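Plestum: Datensatz zum Aufräumen mit zwei Armen

Stand: September 2024

Inhalt
Aufgezeichnete Durchläufe einer Zelle mit zwei Roboterarmen, die kleine Gegenstände in Behälter und Schubladen legen. Die Zelle ist in der Retourenabteilung von Brelby aufgebaut. Enthalten sind 100 Durchläufe, davon 55 mit vollständiger Annotation. Die übrigen haben nur Start- und Endmarke.

Hintergrund
Bisher wurden Kleinteile aus Retouren komplett von Hand sortiert. Seit März übernimmt die Zelle einen Teil davon. Die Kolleginnen und Kollegen am Packtisch prüfen weiterhin jedes Teil auf Schäden, legen es aber nicht mehr selbst ein. Dafür ist die Betreuung der Zelle dazugekommen: Teile nachlegen, Fehlgriffe quittieren, Protokoll führen. Pro Schicht sind 2 Personen eingewiesen.

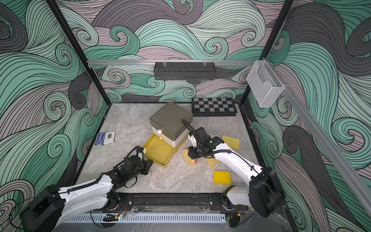
Fadi Rizk
Datenpflege und Schichtbetreuung, Brelby

Die Schwämme sind für die Greifer schwieriger als die Kartenschachteln, weil sie nachgeben und ihre Form ändern. Bei der gelben Schublade wird Öffnen und Schließen getrennt annotiert. Eine offene Schublade zählt nicht als Fehler.

Auswirkungen auf die Arbeit
In der Abteilung wurde keine Stelle gestrichen. Die Tätigkeit hat sich aber verschoben, und das gefällt nicht allen. Wer vorher im eigenen Takt gearbeitet hat, wartet jetzt manchmal auf die Zelle. Eine Leistungsauswertung einzelner Personen mit diesen Daten ist nicht zulässig. Schichtnamen und Kürzel sind entfernt.

Bekannte Lücken
Abgebrochene Durchläufe sind unterrepräsentiert. Die Ordner tannous_a und tannous_b benutzen verschiedene Zeitstempel, bitte vor dem Zusammenführen umrechnen.

Nutzung
Intern frei, Weitergabe nur nach Rücksprache. Fehler bitte im Projekt Mivlow eintragen.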